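Planning Your First Gripper Station: Questions We Hear a Lot

Clircombe Automation Help Pages
Updated February 3, 2022

How many hand-held grippers should we buy to start?
Two per table if the budget allows. One gets used, one sits ready with its screws checked. Our Baltthorpe shop started with 5 for two tables and we were glad of the extra one within the first month!

What does a small setup cost?
Leave out the computer and the grippers themselves, and we budget $185 per table for the odds and ends: towels, hooks, a lamp, cable ties, spare finger pads. People plan hard for the big items and then run out of money for the small ones, so give this its own line in the spreadsheet.

Do we need a special table?
No, and this is one of the fun parts of planning. A plain wooden top is great to work on. Pale wood with a dull finish makes black fingers easy to see, and a hole through the top is handy for cables. If you're buying new, ask the seller to cut the hole before delivery - it's a lot neater than doing it yourself on a Friday-afternoon kind of whim.
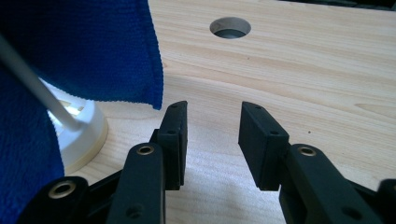

Two-fingered gripper, open over a light wood tabletop, with a blue towel hanging at left.

Why do towels keep showing up on your parts lists?
Cloth is wonderful practice material! It's cheap, it folds a new way every time, and you can wash it. Microfiber is our favorite. Buy one bright color and stick with it, then add a second color when you reorder.

Which spare parts should be in the first order?
Finger pads and screws, before anything else. We keep a bag of 100 screws at each site, and the Briggs site has still managed to borrow from ours. Pivot bushings are next on the list. Order pads in matched pairs.

How long should we allow for delivery?
Put 7 weeks in the plan for a mixed order. Screws and towels come fast, printed parts don't.

Can we rent before we buy?
Yes. The Nellar starter kit can be rented by the month, and the first month's fee comes off the price if you keep it. February is a good time to ask, while most of the kits are back on the shelf.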